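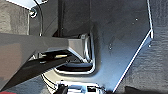 Avix – Moderator
Members are asked to keep to the published accounts of Skasska. The shares trade at 4 times earnings, and net debt stands at 97 million. Sheet metal with a bright edge, of the kind shown, is an ordinary product, and margins should be judged accordingly.

Eze
I must disagree. The December order book does not suggest an ordinary business.

Ramon
Orders are not cash – receivables rose again. I shall not be adding to my 700 shares.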